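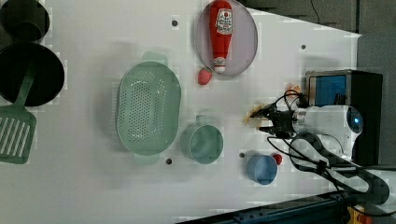 Ketchup auf dem Teller, Pfannenwender quer über der Pfanne: der Übungstisch der Roboter-AG Hilcombe.

Lesezeit: 3 Minuten

Ja, ich weiß, die Galerie war schon für März versprochen! Ich hab's nicht vergessen, ich war nur ständig am Tisch. Wer neu dabei ist oder als Elternteil mitliest: Wir sind 13 Leute, wir treffen uns nach dem Unterricht im Werkraum und bringen einem Roboterarm bei, in der Küche aufzuräumen. Unser Projekt heißt Skesosa (fragt Ditte, der Name ist auf ihrem Mist gewachsen), und im Sommer wollen wir damit zum Garinlow-Wettbewerb. Dort gibt es eine Aufgabe namens »Küchentisch«, und die ist gemeiner, als sie klingt.

Man bekommt nämlich eine Ansage, zum Beispiel »Tasse auf den Teller«, und dann hat der Arm 60 Sekunden. Welche Sachen wo liegen, weiß man vorher nicht. Deshalb würfeln wir vor jedem Durchgang alles neu zusammen. Am Anfang haben wir immer brav sortiert, Tassen zu Tassen und so weiter, und dann konnte der Arm auch nur brav sortierte Tische. Seitdem ist Said Amrani unser Chaosbeauftragter und macht das mit einer Begeisterung, die seine Mutter vermutlich von zu Hause kennt.

Zur Ketchupflasche muss ich was sagen, die ist mein persönlicher Endgegner. Liegt sie flach auf dem Tisch, kein Problem. Auf dem Teller muss der Greifer aber ein kleines Stück höher ansetzen, und bei uns hat er wochenlang erst mal den Tellerrand erwischt und das ganze Geschirr spazieren geschoben. Nawal hat dann vorgeschlagen, beim Vormachen immer kurz über der Flasche anzuhalten und erst danach runterzugehen. So simpel! Hätte ich gern zwei Wochen früher gehört.

Apropos Vormachen, das fragen beim Tag der offenen Tür immer alle: Programmiert ihr jede Bewegung? Nein, wir steuern den Arm von Hand durch die Aufgabe, die Aufnahme läuft mit, und aus ganz vielen solchen Aufnahmen lernt das Modell. Und »ganz viele« meine ich ernst, wir stehen bei 2.696 Durchgängen. Bis zum Wettbewerb sollen es 3.000 sein, also haltet euch nachmittags bitte noch ein bisschen frei. Ghizlane Cherkaoui führt die Liste und sortiert gnadenlos aus, wenn jemand beim Steuern gewackelt hat. Ich sage nicht, wer die meisten gestrichenen Durchgänge hat. (Ich.)

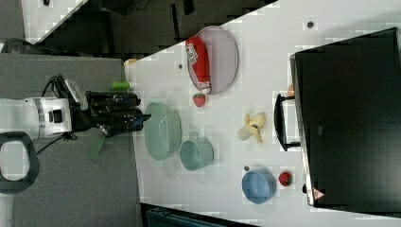
Spannend wird es gerade bei allem, was klein ist. Banane geht super, die hat eine dankbare Form, da kommt man fast von jeder Seite dran. Die Erdbeeren dagegen kullern weg, sobald ein Finger sie schief antippt, und dann fährt der Arm dahin, wo sie vorher lagen, und greift ganz stolz in die Luft. Fletcher Ellery, der uns in der Technik betreut, meinte, wir sollen solche Fehlgriffe ruhig drinlassen, wenn wir danach sauber korrigieren, dann lernt der Arm das Korrigieren gleich mit. Ghizlane war dagegen. Die Diskussion ging bis halb sechs und hat die letzten Kekse gekostet. Jetzt haben wir zwei Datensätze, einen mit und einen ohne, und lassen beide gegeneinander antreten.

Tassen sind übrigens auch so ein Thema. Aufrecht packt der Arm sie inzwischen am Rand, aber wenn eine auf der Seite liegt, sucht er manchmal ewig herum. Nawal Lamrani und ich wollen nächste Woche einen ganzen Nachmittag nur gekippte Tassen aufnehmen. Mitmachen ausdrücklich erwünscht, es ist stumpf, aber man kann nebenbei gut quatschen.

Noch zwei Sachen für die AG: Bitte legt nach dem Aufnehmen alle Früchte zurück in die Kiste, mir fehlt schon wieder was Kleines. Und wer beim Wettbewerb am Steuerpult sitzen will, sagt Ditte Bescheid, sie schreibt den Plan. Neue Bilder lade ich hoch, sobald wir den ersten Durchlauf mit Saids »Tisch des Grauens« geschafft haben.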